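The Fold Before the Crease
What a square of sheet material does between flat and folded, and why the work surface matters

A fold is usually judged by its crease. Most of the error in a fold is already present before the crease is made, in the short interval when one edge has left the table and the second has not yet been brought to meet it. During that interval the sheet is a curved surface held at one or two points, and it goes where its stiffness and its weight send it.

The simplest case is the diagonal fold on a square. Two opposite corners are brought together and the fold line forms between the other two. On a stiff sheet the bend starts as a wide roll and tightens as the layers are pressed down. On a limp one there is hardly any roll, and the upper layer lies down wherever it is lowered. Both can produce a good triangle, and each has its own way of producing a bad one. A stiff sheet tends to shift as a whole, so the corners miss each other by an equal distance along both sides. A limp sheet stretches or sags in the middle, which leaves the corners meeting and the edges bowed.

Holding at two places helps in either case. One hold keeps the lower layer from traveling and the other guides the upper one. The holds should be on opposite sides of the piece, and neither should sit on the line where the bend is going to form.

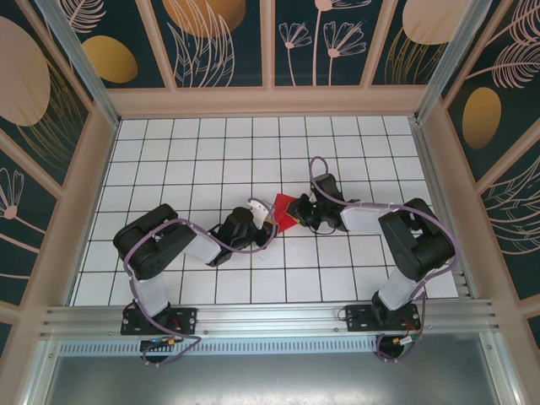 Flurina Zwahlen would move the first hold in from the edge. At the very corner, she says, a limp material pivots around the point of contact, and the error grows with the length of the side. She takes a pinch a little way in and accepts that the last bit of the corner has to be smoothed out afterward.

The objection is sound for fabric. On paper a pinch that far in leaves a mark, and the mark will take over as the start of a second crease if the sheet is bent again nearby.

The surface

A ruled surface shortens the setup. With thin dark lines on a pale ground, one edge of the square can be laid along a line and the drift read directly while the fold is under way. The spacing of the lines is less important than their straightness. A line that wanders by the thickness of a pencil mark is worse than having no line, as the eye will trust it.

Gloss is a mixed benefit. A glossy tile lets paper slide into position with very little force, and it lets it slide out again just as easily. It also throws back light. Under a low lamp the lines can vanish into the glare at exactly the side where the alignment is being checked. Moving the lamp is the better fix, but turning the work a quarter turn is faster.

At the Callwood workshop in Clirstead, where the benches were replaced in March, the old surface was a dense felt from Lonska. It held cloth very well. It also gave under pressure, so paper folded on it came away with a rounded crease that reopened on its own. The present surface is hard, and a piece of Lonska felt is kept to one side for fabric only.

Grain and springback

Machine-made paper bends more easily along its grain than across it. A fold with the grain is clean and stays closer to shut. A fold across it resists, may crack on the outside of the bend, and opens again to a wider angle once released. The diagonal fold falls between the two, at the same angle to the grain whichever pair of corners is chosen. For this reason the diagonal is a poor test of grain direction and a fairly good test of handling.

Springback can be checked without instruments. Fold the sheet in half, press lightly, then stand it up by its lower end and look at the gap at the top. If the two halves splay evenly, the resistance is in the material. If one half leans and the other stays upright, the pressure was uneven. A tip that shows behind the front panel means the halves were out of register when they were pressed.
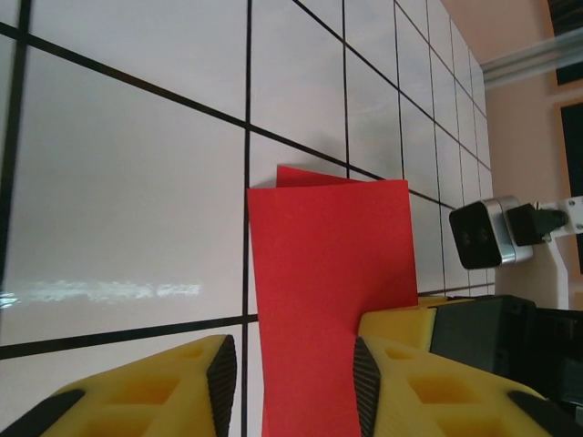

Pressing

Pressure should be applied from the middle of the fold outward. Starting at one end pushes a small wave of slack ahead of the tool, and the wave finishes as a wrinkle at the far end. Notburga Strebel, who sets up the benches at Callwood, uses an Eder folder with a flat edge and makes two passes, the first with almost no weight. After the first pass the registration can still be corrected by lifting the upper layer. After the second it can't.

For heavier stock the crease is scored first. Clirstead bookbinders score anything that cracks on a trial fold, regardless of its stated weight. Strebel's cutoff is a card of about 400 grams per square meter, above which she doesn't fold without a score at all.

A sheet held by its folded end, with the rest standing free, shows how far the crease controls the shape. Close to the hold the layers are forced together. Farther up they separate, and a large panel will take on a broad curve of its own.

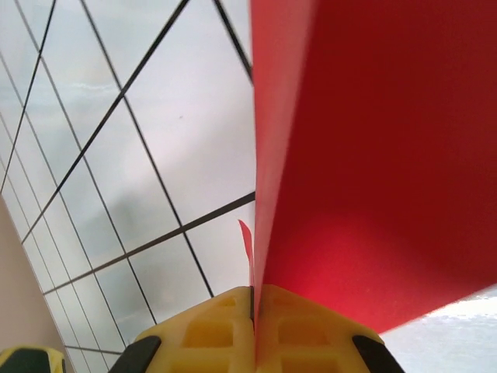

The curve is not a fault. It becomes one if the piece is put down and pressed while still bent, as the excess on the outer side then has to go into a secondary crease. Letting go of the upper part, allowing the panel to settle, and taking up the alignment again adds a few seconds per fold. On a run of 12 pieces the added time is small compared with the time needed to flatten a single misplaced crease, and in paper the old line remains visible even after flattening.

Cloth forgives more at this stage. A wrong fold in cotton can be shaken out and repeated. The remaining difficulty is that cloth has no springback to read, so the only evidence of a poor fold is at the edges. Strebel checks those against the ruled line, turns the piece over, and checks them again from the back.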